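Said Ragab
2026-10-27

Thread on how I lost a month to a felt ketchup bottle. 1/

We have a small arm that picks up soft toys and puts them in a bin. The job is called Quiroga. It had done 1,291 picks without anyone getting hurt, including the toys. 2/

Then it started squeezing. The fingers would close, touch felt, and keep going, like a man testing an avocado he has no plans to buy. 3/

My first theory was the force limit. I lowered it. It squeezed at the lower limit, with feeling. My second theory was the felt. I blamed felt for 4 days and I would like to apologize to felt. 4/

The log said everything was fine. The log always says everything is fine. In June the log said everything was fine while the arm was pushing on a table leg. 5/

Real cause: the Caneo update changed what "closed" means. Old version, closed was "I feel something." New version, closed is a finger position, and you get there or you time out trying. The timeout was 199 seconds. 6/ 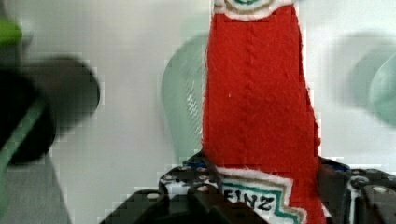 So a soft thing just gets squished for three minutes and change, and then the arm reports success. A hard thing would have tripped the motor on day one and saved me the trouble. 7/

The part that bothers me is the stop button in the app. It waits for the grip to finish before it stops — I found this out with my thumb. Thumb is okay. Thumb has been added to the safety notes. 8/

For now: old Caneo version, two-second timeout, and the red button on the wall, which cuts power and doesn't have an opinion. 9/

Ketchup is back on the pick list tomorrow. I'm using the mustard-colored gloves. 10/10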